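Bench notebook, Hurside workshop
Feb 17, 2018
Reading time: 2 min

Back to the Dell tower from the Fultside batch. The claim on the job sheet is that it "randomly won't start" and that the processor is to blame. I have my doubts. In my experience a dead processor is what people write down when they've run out of other ideas, and the sheet doesn't say what anyone tried first.

Left the drive-bay shroud in place. Lirkari's notes say to take it out before touching the socket, and I can see why they'd want the elbow room, but the socket is clear of it and every time that metal comes out a cable gets nipped going back in. The fan wires tuck right under the edge on the left. I'd like to meet whoever thought that was a good route for them.

Heatsink off, old paste cleaned up. The paste had gone chalky, which proves nothing either way. Lever released, load plate up, then the processor going back to its bed.

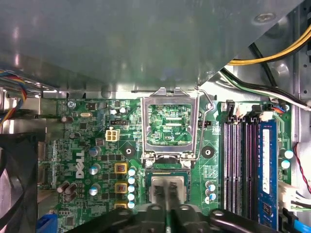 CPU at the socket, load plate open, shroud still in.

Things to watch at this stage, mostly for whoever gets the next one. Check the notches before letting go of the chip. Straight down, no sliding. If it doesn't sit flat, lift it and look again, and don't let the load plate persuade it. The lever needs a fair push even when all is well, so "it felt stiff" is no use to me as a fault report.

Tomaszewski paste this time, the 2 gram tube. The packet promises a drop of 12 degrees over "ordinary" paste, whatever that is. I'll believe it when I see our own readings, and we never took any with the old stuff on, so we won't find out from this machine.

My money is still on the power supply or a tired connector. The plan is a long run of cold starts with the spare supply, then the same with the original. Someone suggested 500 starts. That's a silly number for one office tower and I'm not standing here for it. Will do a morning's worth and see.

Still to do: heatsink back on, fan lead, reseat the four-pin plug by the socket, ask Fultside whether it was ever on a shared extension lead. In October they swore blind the last one wasn't.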